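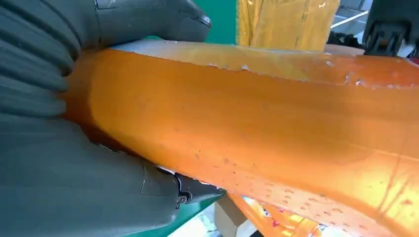
半透明的橙色料子,为什么同一块上颜色有深有浅?

多半要看厚薄和表面。光穿过的地方越厚,颜色通常越浓,薄的地方就发黄、发亮;表面要是磨毛了或者蹭花了,光在那一层就散开,看着会发白。

新闻中心 > 展览与活动 > 新闻稿

分类:材料与设计|面向公众|可转载

透光的东西,请来摸一摸:Prastum“Edine”半透明材料室六月开放

大家好,我是Delyth Ellis,在Prastum管材料室。同事本来替我拟了一份很规矩的新闻稿,我读了两遍,还是想自己写,所以各位编辑朋友手上这份会啰嗦一点,要删请随意删!

先说正事。六月起,我们把楼上一直当库房用的几间屋子收拾出来,对外开放,名字叫Edine。里面收的全是半透明的材料:凝胶类的、软塑料、树脂、蜡、磨砂玻璃、油纸,还有几样我们至今说不准该归到哪一类的。早上十点开门,下午五点关门,票价21元,学生凭证免票。票在门口买就行,不用预约(团体除外,后面会讲)。

为什么单挑半透明?我做材料这行,见过太多人进门就奔着全透明的去,要不就是奔着颜色最实的去,夹在中间的那一大片常常没人看。可偏偏是中间这些最耐看。同一块料子,早上放在窗边是一个样,傍晚开了灯又是另一个样,我自己就常常端着杯茶在那儿站半天,茶都凉透了。

拿橙色那一组来说吧,我的偏心实在藏不住。里面有又厚又长的条子,光一穿过去,琥珀色和橘色就一起亮起来。正面是光滑的,颜色很饱满,里头带一点深色的细纹;上缘却比较平,颜色淡,蒙着一层像霜一样的白,沿边还有细小的碎点和缺口。再往下看,有一片小坑似的痕迹,像水珠又不像水珠,疙疙瘩瘩的。这种长条看起来像凝胶,也可能是软塑料,我们的标签上就老老实实写着“材质待定”。有懂行的朋友来了,请一定告诉我您的看法,我真的想听!

也有人问我,边上都缺了,为什么不换一块完好的?我不想换。缺口和磨白的地方正好让人看到光怎么变,完好的那种反而要费口舌解释。再说,来摸的人多了,料子总是要旧的。旧了就旧了,我们会在标签背面记一笔。

再说说屋子。Edine一共三间,按光线来分。第一间朝北,光很匀,适合看颜色,橙、红、粉几个色系都放在这里,桌面铺白纸。第二间装了可以调明暗的灯,想试厚薄的人可以把两片料子叠在一起,慢慢往上推旋钮,看颜色从浅变到深。第三间最小,窗帘拉上以后很暗,只留一盏台灯,我们叫它“夜里的那间”。小朋友好像都喜欢最后这间,家长请牵好手,门口有一级台阶。

收拾这几间屋子花了大约六周,比我想的久得多。最难的是分类,搬东西倒在其次。按颜色分吧,做产品的人找不到软硬;按软硬分吧,来找颜色的人又要把抽屉全翻一遍。我和Emrys Ruddock为这个争了好几个下午。他坚持按软硬,我坚持按颜色,最后的办法是屋子听我的,抽屉听他的:走进一间屋先看到颜色,拉开抽屉以后,越靠里的越硬。用了一阵子觉得还挺顺手,他也不提这事了。

收纳上也改过几回。软的料子叠着放容易粘,中间要垫一层隔离纸;长条的不能竖着靠墙,时间一久会弯,现在一律平放。两块同色的挨在一起,下面那块会被上面那块的颜色带着走,拿单块看的时候才发现没那么深,所以我们在抽屉里留了空,方便您把它单独取出来,举到窗前看。颜色特别接近的,请看完放回原来的格子,格子上有色卡。

参观的时候有几条小规矩,麻烦媒体朋友帮忙登一下:

进门先洗手,洗手池在楼梯口右边,擦干再摸,手上有护手霜的话料子表面会留印子。
指甲请轻一点,软的料子掐出来的印不一定能回去。
可以拍照,闪光灯请关掉。
抽屉里的样品可以拿到桌上看,请不要带出房间。
吃的喝的放在外面架子上。橙色那组看着确实很像糖,请别让孩子往嘴里放!

除了看,还有得做。下午两点有一场“叠色小桌”,由Emrys带,我有空也会在旁边捣乱。每人领一小包边角料,在灯下试着叠出一种指定的颜色,比如浓茶的颜色、柿子皮的颜色,或者您家厨房那盏灯的颜色。边角料由Wokidum提供,他们家做软质半透明件,切下来的余料一直舍不得扔,这次整箱整箱送来,我拆箱拆得特别高兴。做完可以把那包料带走。

说到Wokidum,顺便交代一下合作的事。他们提供边角料和部分样品,不参与怎么陈列,也不卖东西,现场不会有推销。另外,Hopkin借给我们一批看样用的灯和调光旋钮,第二间能开起来多亏了他们。两家的名字都印在门口的牌子上,稿子里若要提到,请照这个写法。

Emrys让我一定把他的话放进来,那就放在这里:“我希望大家别急着问这是什么材料。先举起来,对着光,看够了再翻标签。”他平时话很少,这已经算长的了。

我自己想补一句给老师们的。以前带学生来看材料,常常是我在前面讲,学生在后面抄,抄完谁也没碰过东西。现在反过来,请让他们先碰,笔记回去再写也来得及。学校和团体请提前打电话,我们会把第二间的桌子拼起来,坐得舒服些。需要轮椅通道的请走后院,电梯直达楼上,按铃就有人下来接。

还有一件小事。材料室欢迎捐样品,只要是半透明的,来历说得清楚最好,说不清楚也收。请用纸包好,别用胶带直接贴在料子上(撕下来那一道真的很难看),写上您在哪儿得到它、拿它做过什么。用过的、磨花了的、边上掉了渣的都行。收下以后我们会给它编号上架,标签上写您的名字,不想留名也可以。

媒体朋友想来看的话,上午人少,光也好,建议先去朝北那间。采访我或者Emrys都可以,请打总机转分机2621,响久一点,我们多半在翻抽屉,手上还垫着纸呢。需要标签文字和房间平面图的,电话里说一声,我发给您。

Prastum 材料室 Edine|媒体联络:Delyth Ellis,分机2621|版权归Prastum所有,转载请注明出处|返回顶部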